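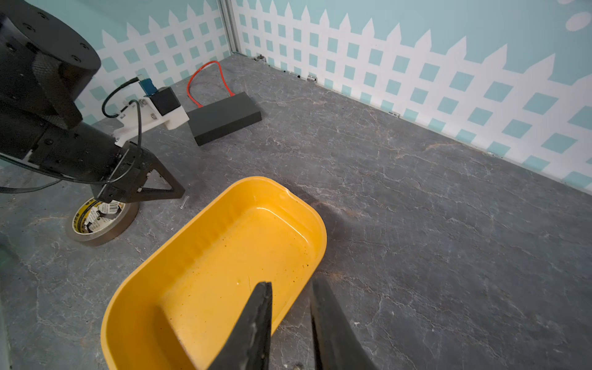 A screw is small, round and heavy for its size. On a flat bench it rolls, so it needs a tray with a rim.

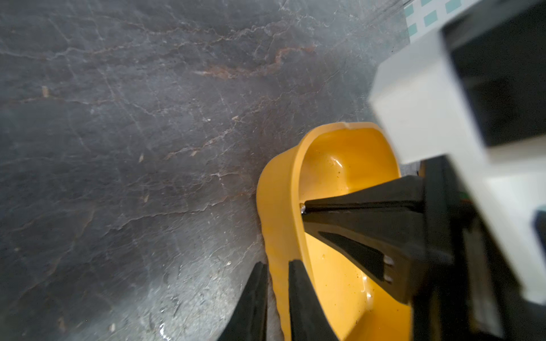
The rim stops the roll. Rounded corners help too – a fingertip can slide a screw up a curve, but not out of a sharp corner.
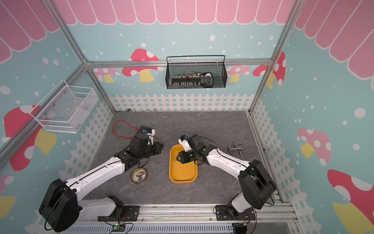 Sorting begins with the smallest parts. They go in first, at one end. The screws in the yellow tray are grouped this way, and the rest of it can take larger parts.

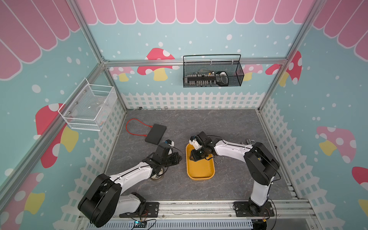
Parts are stored higher up, in wire baskets. Dust falls through the mesh. Screws can too, so they stay in the tray.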